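Burkero Teach Handle, for hand guiding and remote control

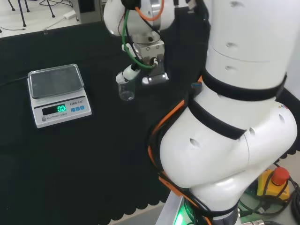
The Burkero handle is made for people who must show a robot arm one job many times. You take the arm by the wrist, bring it through the pouring or the weighing, and the handle records the path together with the opening of the gripper. When the job is not comfortable to do at the arm, the same handle is taken off and used from the desk, as remote control.

Changing between the two modes takes 9 seconds and needs no tool. The software Sterkitz, which is included, keeps every demonstration as a separate file. You can cut the beginning and the end, delete a bad one and repeat it at lower speed.

In the box
Handle with wrist clamp
Desk stand
Cable, 6 m
Sterkitz license for one computer

Technical data
Weight of handle: 380 g
Buttons: record, pause, gripper open, gripper close
Memory without computer: 37 demonstrations
Protection against splashing water: no

Please note
For small glass vessels we advise the soft grip setting, which is found in the second menu. Put the scale to zero before each recording, otherwise the weights in your files can not be compared. The emergency stop of the arm must stay in reach of the person who guides, also in remote mode.

The clamp for Morais wrists is ordered separately. Repairs are done in our workshop in Nellovstead; please write to us before sending the handle.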